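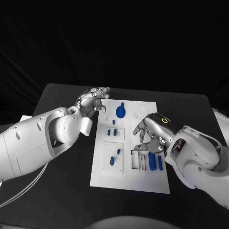
Porque é que começamos pela placa de encaixes e não por objectos da cozinha ou da oficina?
Porque na placa sabemos onde deve ficar cada peça, e assim o erro pode ser medido em vez de discutido.

Notas da sessão 3: montagem em oficina partilhada
Oficina Ikley, bancada do fundo

1. O que se pressupõe
Quem chega a esta sessão já leu as notas sobre a alimentação e já tem o programa Esenon instalado no seu computador. Os braços movem-se primeiro sem peças, a velocidade baixa, com uma pessoa junto ao botão de paragem. Peço que esta regra seja respeitada também por quem tem experiência.

2. A placa
A nossa placa é branca e as peças são azuis. O contraste ajuda muito a câmara, sobretudo com a mesa e a cortina pretas. Temos pinos de pé, um botão com base redonda e haste mais estreita, e cilindros altos. Há também contornos de círculos gravados e ranhuras rectangulares.
Uma peça alta parece fácil, mas se a mão desce inclinada, o polegar toca-lhe antes dos outros dedos. Por isso a aproximação faz-se de cima, e os dedos fecham só no fim.

3. Cabos
O cabo de cada braço precisa de folga para o movimento completo do pulso. Se fica curto, puxa; se fica comprido de mais, arrasta na mesa e pode apanhar uma peça. Na nossa montagem, 64 cm livres depois do cotovelo foram suficientes. Os grampos Orkier ficam do lado de fora do antebraço.

4. Calibração
Usamos a folha Vlachou, versão de Novembro. Os passos são estes:
- fixar a placa com fita nos quatro cantos;
- levar a ponta do indicador a cada furo pequeno e guardar a posição;
- repetir com a outra mão;
- comparar as duas listas.
A distância da câmara à placa deve ser de 700 mm. Com a luz da tarde convém fechar o estore, porque as sombras dos pinos mudam e a detecção falha.

5. Para a próxima sessão
Cada grupo traz o registo de 34 tentativas com o mesmo pino, incluindo as falhadas. Não apaguem nada do ficheiro. O capítulo sobre força dos dedos começa na página 67 do caderno.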